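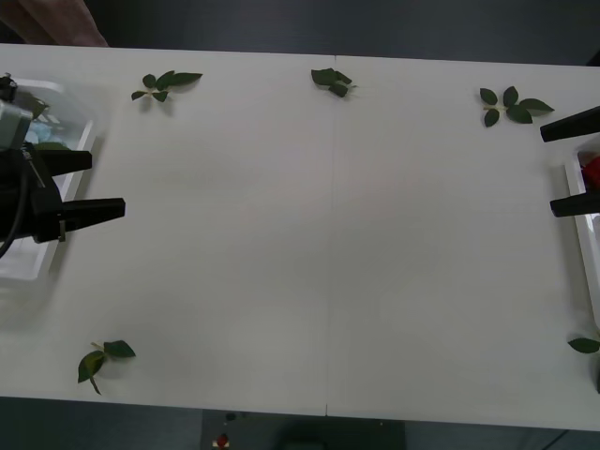 Learning to write letters again

2022-11-04

My aunt Maribel Restrepo does not use a telephone if she can avoid it. She lives in Prembridge, in a house with a green gate, and she answers letters in the same week. For two years I sent her only short messages through my cousin, and she was polite about it, but she did not like it.

In spring I bought a pad of thin paper and wrote her one page. It took me the whole evening. English is my third language and Spanish is my second, so in both of them I must stop and look for words, but this was not the problem. The problem was that I did not know what to tell. In messages I only react to what others say. On paper there is no one to react to.

I asked my neighbor Wilmer Rengifo, who wrote to his wife for seven years before they married. He told me to begin with what I ate and what the weather did, and then to continue until I forget that I am writing. I tried it with a bean soup. By the bottom of the second page I was telling her about my father and the old bus to the coast, a thing I have not spoken about with anybody.
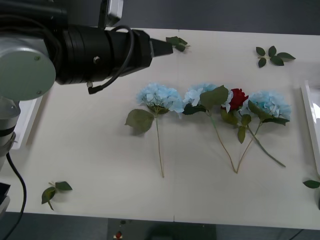 She wrote back four pages. She corrected my accents in pencil on a separate sheet, and she told me that the bus was blue and not red, and that the driver was called Hernán Marulanda and sang very badly. I had forgotten the driver completely.

Now I keep her letters in a shoe box, in order. I write with a cheap ballpoint, because the fountain pen made spots and I became nervous. The post office near me closes early in November, so I try to finish before lunch. My last one is still on the shelf without a stamp. I want to add a few lines about the soup, this time with more garlic.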